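Lemons on the Table: The Dish Cabinet, Part Two

Home > Gallery > Kitchen and Table

If you came over from part one, welcome back! That was the glasses and the tea things, and I got more mail about the tea things than about anything else on this site, so there will be more of them in the winter. Part two is plates and bowls, the everyday ones and the ones I pretend are everyday.

Quick background for anybody new. We rent the upper floor of a house in Prilia, with a kitchen that is mostly doorway, and the dining table does all the jobs the counter can't. Dumplings get folded on it, taxes get done on it, and a couple of times a year everything comes out of the dish cabinet and lands on it so I can wipe the shelves and argue with myself about what goes back. I started on a Monday in September, at 8 in the morning, full of coffee and good intentions. By lunch I had moved the same stack of bowls to three different chairs.

The cloth first, since people always ask. It's the lemon one, white with a thin grid and yellow lemons on it, and it came from Brarnonel, the housewares store by the bus station that sells everything from mop heads to wedding candles. I went in for a drain plug. I did not buy a drain plug. The lady had it folded on the clearance shelf and I could see one lemon and a leaf sticking out, and that was that. It wrinkles if you look at it sideways and I have given up ironing it. The pink part down the table says RESTAURANT, which my husband Jinlong Xue thinks is the funniest thing we own. He asks for the check after every meal. Every meal! Leftover noodles on a Wednesday, he asks for the check.

Now the painted plates. I have a weakness for anything with a vine around the rim. I don't know where it started, maybe with my grandmother's soup plates, which had a blue line and a little sprig and were chipped in all the same places by the time I was tall enough to set the table. I don't have those (a cousin does, and we are still on speaking terms) but I've been picking up painted plates ever since. They don't match. I used to look for ones that matched, and then I had a run of dinners where everybody had a different plate and people kept leaning over to see what their neighbor got, and it was so much nicer than a set. You finish your rice and there's a leaf under it.

A few come from the Sunday market and a couple were gifts. The green bowl is Zhenhua Shao's doing. Zhenhua lives downstairs and used to take an evening pottery class at Lu, the studio over the bakery, and even though that bowl isn't from the class, going along to pick it out with someone who knew about glazes taught me a lot. Turn it over, look at the foot, run a thumb around the rim. I had only ever looked at color. I still mostly look at color, but now I turn it over too and feel like an expert.

The glass dish I go back and forth on. It's pretty in the afternoon and a pain to clean, with all those little facets, and for most of the year it sits at the back holding rubber bands. I took it out meaning to give it away. Then I put some sugared peanuts in it for while I worked, and well, it's staying.

And then there's the pot, which isn't a plate or a bowl and has no business in this gallery, but it lives in the same cabinet and I'm fond of it. Steel inside, shiny enough to check your teeth in. I make congee in it and boil eggs in it and it has never once complained.

The table, mid-sort:
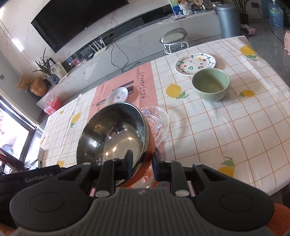

The steel pot, the cut-glass dish, and one of my favorite plates, the one with the green vine and the little hearts and dots.

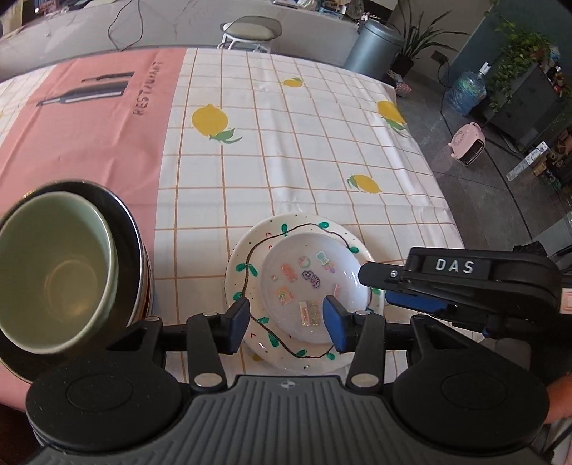

The green bowl on its stack, and the big vine plate with a pale bowl sitting in it.

So, what goes back and where. I've tried a lot of systems over the years. One year it was by color, which looked wonderful for a week. One year it was by size, with the big plates on the bottom shelf, and my knees had opinions about that. What I do now is sort by how often I reach for things. Rice bowls and small plates go at chest height, right behind the door that opens the widest. Big painted plates go one shelf up, and I put a square of paper towel between them - old dish towels cut up work even better, but I keep using mine for other things. Serving dishes go on top and anything I haven't touched since last time goes in the hallway box for a while. If I go digging in the hallway box for it, it gets its place back. If I don't, it goes down to Zhenhua first and the church sale second.

The shelf paper is new as well. I used a roll of Tadent, the plain cream kind, and I cut it too short on the first shelf and had to patch the corner. You can't tell unless you put your head in there. Please don't put your head in there.

For washing I just do everything in the sink in small batches, painted things by hand only. A soft sponge, not the scratchy side. I lost some of the gold off a saucer years ago by being in a hurry and I still think about it. Dry them on a towel and let them stand a good while before stacking, especially anything with an unglazed foot.

A reader named Dot wrote to ask whether I worry about eating off painted plates from a market. I do a little, so the older ones with paint I'm unsure of only get fruit with the peel on, or bread in a napkin, or they stand in the rack and look nice. The newer ones I use for everything.

I finished at 9 that night with a cup of tea and a very sore back. Jinlong made fried rice and we ate it on the lemon cloth, and yes, he asked for the check.

Part three is going to be chopsticks, spoons and the drawer I don't open in front of company. If you've got a good way to keep spoons from sliding all over the place, write and tell me, the address is on the contact page.

Filed under: dishes, tablecloths, cabinet clear-out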